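Skekano Clothing Reuse
Garment Folding and Sorting Area: Safety and Condition Checklist

Date of inspection: 4 November 2020
Area: back sorting room, folding tables, denim shelving, bagging corner
Form number: 918
Last full inspection: June

Marks used: OK = no action. FIX = needs work, area may stay in use. STOP = do not use until fixed. N/A = not checked or does not apply.

Comments go under the line they belong to. If a line has no comment, there was nothing to add.

SECTION A. FLOOR AND WALKWAYS

A1. Walkway from the receiving door to the folding tables is clear. OK

A2. Walkway between the tables and the shelving is at least 40 inches wide. FIX
Comment: Two rolling racks had been parked on the shelf side and a cart could not get through. They were moved during the inspection. The racks belong against the back wall when they are empty. Floor tape at that spot has worn off and should be put down again.

A3. Floor is dry, with no loose hangers, tags or plastic. FIX
Comment: Tag barbs under the first table and along the baseboard. They go through a thin shoe sole. Sweep at midday as well as at closing.

A4. Mats lie flat with no curled corners. OK
Comment: The mat flagged in June has been replaced with a Zuvia mat of the same size. The new one is heavier and stays put.

A5. Exit door opens fully and is not locked during working hours. OK

A6. Exit sign is lit. OK

SECTION B. FOLDING TABLES

B1. Tables stand level and do not rock. FIX
Comment: The table nearest the window rocks at the left front leg. The foot is there but has backed out. Turn it in and tighten the nut. Cardboard had been pushed under the leg and has been taken out.

B2. Tops are smooth, with no splinters, raised grain or nails. OK
Comment: Checked by hand and then with an old nylon stocking dragged over the surface, end to end and side to side. No snags on any of the tops. Edges are fine too.

B3. Tops are clean before work starts. OK
Comment: One faint ink mark on the middle table. It does not transfer. Leave it alone, as scrubbing will only take off the finish.

B4. No cutting tools left on the tops. STOP, cleared same day
Comment: A seam ripper with no cap was lying under a stack of shirts. Seam rippers and snips live in the tray on the wall and go back after every use. Work on that table stopped while the stack was gone through. Nothing else was in it. There should be 9 tools in the tray at closing and the closing sheet should say so.

B5. Table height suits the people using it. FIX
Comment: Two people said their lower backs ache by the end of a shift. The tables cannot be raised. Risers were priced in June and not ordered. Order them. Until then, swap between folding and tagging every 60 minutes.

SECTION C. DENIM

Jeans are heavier and stiffer than anything else that goes over the tables, and most of our small hand injuries come from them. They get their own section for that reason.

C1. All pockets checked before folding. FIX
Comment: Front pockets are being checked. Back pockets and the small coin pocket are being skipped. A pin and a broken pencil were found in pairs that were already on the shelf. Push the pocket up from the outside first and feel for anything hard, then open it and look. Do not push fingers straight down into a pocket.

C2. Zippers closed, buttons done up. OK

C3. Loose rivets and broken zipper teeth picked out before folding. OK
Comment: One pair set aside with a rivet bent outward. It went to repair.

C4. Folding method is the one on the wall card. FIX
Comment: Three different methods in use on the same table. All of them give a neat pair of jeans, but the stacks end up different widths and lean over on the shelf. The method on the card is the one to use:

Lay the jeans flat, front down. Smooth the seat and both legs.
Bring one leg over the other so that the legs lie together and the back pocket faces up.
Line up the side seams from the waist to the hem.
Tuck in the point of the seat so the edge is straight.
Fold the hem up toward the waist, then fold once more.

The step that is being rushed is the third. If the seams are not lined up while the jeans are at their full length, the wrinkles get folded in and the pair comes out thicker on one side. Pull lightly from the hem end with the waist held down. Do not snap the fabric. A heavy pair snapped hard will throw a button or zipper pull into somebody's knuckles.

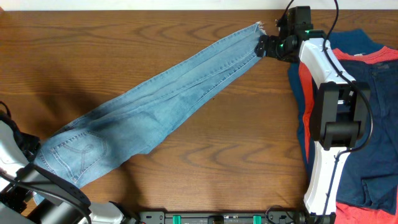
The next most common fault is the seat. On most jeans the waist and seat are a good deal wider than the legs, and if the extra width is left hanging over the table edge it drags the whole pair off when the next one is put down. Keep the full width on the top and tuck it before the first crosswise fold.

C5. Frayed hems sorted correctly. FIX
Comment: There is confusion about this one. A raw or frayed hem is often part of the style and is not damage. If the fray is even and the fabric above it is sound, the pair goes out for sale as it is. If the threads are long enough to catch on a finger or a hanger, trim them with snips, holding the hem flat on the table. Do not pull them. Pulling one thread can pucker the whole hem. If the fray has run up into a side seam, send the pair to repair.

C6. Puckered seams sorted correctly. OK
Comment: Puckering along a long leg seam is normal in washed denim and does not need to be flattened or reported. Only look twice if the stitching is broken.

C7. Pocket stitching checked. OK
Comment: Run a thumb along the stitching on each back pocket. Decorative stitching on the pocket face does not hold anything together, so a missing stitch there is a matter of looks only and should be written on the tag. A gap in the stitching that holds the pocket on is a repair.

C8. Lint and loose thread cleared from tables between batches. FIX
Comment: Light blue thread from one batch was showing up on black pairs in the next. Use the Mridha brush on the hook. It needs its bristles cleaned out as well. It was so full that it was putting lint back down.

SECTION D. LIFTING AND SHELVING

D1. Denim stacks are no more than 9 pairs high. FIX
Comment: Several stacks were over, and the tallest had started to slide forward. Taken down and restacked. Alternate the waist ends, one left and one right, and the stack will stay level.

D2. Denim is kept on the middle and lower shelves only. OK

D3. Totes weigh no more than 40 pounds when full. FIX
Comment: Two totes of jeans were over on the floor scale. Fill denim totes to the line marked inside and stop there, even if there is space above it. A tote filled to the top with shirts is fine. The same tote filled with jeans is not.

D4. Tote handles are sound. STOP for one tote
Comment: Handle split on a gray Cinness tote. Taken out of use and put by the dumpster door with tape across it. Please do not bring it back in to hold hangers.

D5. Shelving is fixed to the wall. OK
Comment: All brackets tight. The one tightened in June has held.

D6. Step stool is in place and its feet are not worn. OK

SECTION E. POWER AND LIGHTING

E1. No cords across the floor where people walk. OK

E2. Wires near the tables are kept clear of fabric. OK
Comment: Keep checking this when long items are being spread out. A pant leg or a sheet can hook a wire and pull it along without anyone feeling it.

E3. Steamer cord and plug undamaged. FIX
Comment: Jacket on the cord is nicked close to the handle. No wire showing. The steamer has been unplugged and tagged, and the spare is in use. Replace the cord before it comes back.

E4. Steamer is stored empty. OK

E5. Light is good enough to see loose stitching and small stains. FIX
Comment: The tube over the shelf end flickers. Dark denim is hard to check there. Change the tube.

SECTION F. HANDS AND PERSONAL ITEMS

F1. Thin gloves available in three sizes. FIX
Comment: Out of small. Reorder. Gloves should be worn for the first pocket check and are optional after that.

F2. First aid box stocked. FIX
Comment: Low on finger bandages. Everything else is in date.

F3. Rings with raised settings and loose bracelets are off while folding. OK

F4. Drinks kept off the folding tables. FIX
Comment: One open coffee. Moved to the ledge by the sink.

SECTION G. ACTION LIST

Do before the next shift:
Tighten foot on window table (B1)
Count tools into wall tray (B4)
Clean the lint brush (C8)
Check that the split tote has left the building (D4)

Do within the week:
New floor tape (A2)
Tube over shelf end (E5)
Gloves, small, and finger bandages (F1, F2)
Go over the wall card with each shift at the table, with a real pair of jeans (C4)

Needs an order or a quote:
Table risers (B5)
Steamer cord (E3)

The wall card should be reprinted in larger type when there is time. The line about back pockets is at the very bottom and a coat hook covers half of it.

Copy to the front office. Original stays in the binder by the receiving door.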